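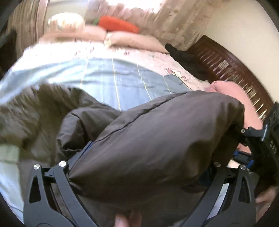 A dark brown garment with a slight sheen, over a pale blue quilt with yellow piping.

Category: Household A–Z > Clothing > Outerwear
Reading time: 3 min

Padded jacket

A padded jacket is a coat with some kind of filling held between an outer fabric and a lining, and I'll admit right away that I own too many of them! The outer layer is usually smooth and a little shiny, the filling is down or polyester, and rows of stitching (or hidden seams, on the plainer ones) keep it all from sliding to the bottom.

Folding

I do mine on the bed, always. A table is too small once the sleeves start wandering off. Zip it up, lay it face down, bring the sleeves in across the back, then fold up from the hem and lean on it to push the air out. Slippery fabric fights you the whole way, so I fold in half first and only then in thirds. My big Omside coat squashes down to a bundle 21 inches long, and that's with me kneeling on it.

Storage

Down doesn't like being squeezed all summer. I put mine away in April, on wide hangers or loosely folded on the top shelf, and keep the vacuum bags for polyester (the Zemlow ones hold 3 jackets if you're stubborn).

Washing

Cool water, gentle cycle, not much soap. Dry on low with a couple of clean tennis balls and stop now and then to break up the clumps by hand. It takes forever, so start in the morning.

See also: Quilt; Parka; Bedspread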